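Plirnetti Home Printing > Help > My tickets
Ticket: Wallpaper panels printing with a gray cast
Opened by: Maribel Cusi
Status: Waiting on customer
Opened: 24/06/2023

Hi team! So I ordered the panels back in the spring and loved them, and then I ordered more of the same file and the new ones came out kind of gray and sad. Same file, same paper type, same everything as far as I can tell. I laid an old strip next to a new one on the kitchen floor and even my husband could see it (and he thinks beige and white are the same color).

Things I already tried, so you don't have to ask:

Logged out and back in, re-uploaded the file. The preview looks fine, nice and bright.

Switched from the Volik matte to the Volik satin on a sample order. Still gray, just shinier gray.

Looked at it on my phone and on my laptop. Both look right on screen, so I don't think it's my monitor.

Opened the file in my drawing program and it says CMYK now. I could swear it was RGB before? I did get a new version of the program in June and it asked me a bunch of stuff when it first opened, and I clicked OK on all of it like I always do.

Update, same evening: found five older saves of the file on my backup drive. The two oldest say RGB and the rest say CMYK. So maybe that's it?? But the order form took both kinds without a peep, and I'd think it would warn a person. I'd rather not pay for another full roll to find out. Can you run a test strip from the RGB one? I attached it.
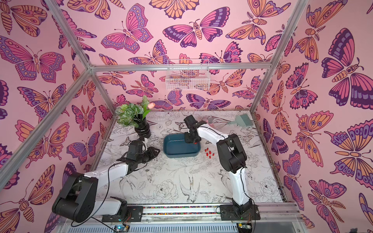
Angus Imrie: Thanks for all the detail, Maribel, it saved me a lot of back and forth. The CMYK save is very likely your problem. Our press does its own conversion, so a file that's already converted gets squeezed twice and the bright colors go first. I've queued a test strip from your RGB file at no charge. Could you confirm your mailing address, and tell me if you want matte or satin?

Matte please! Address is the same as on the order.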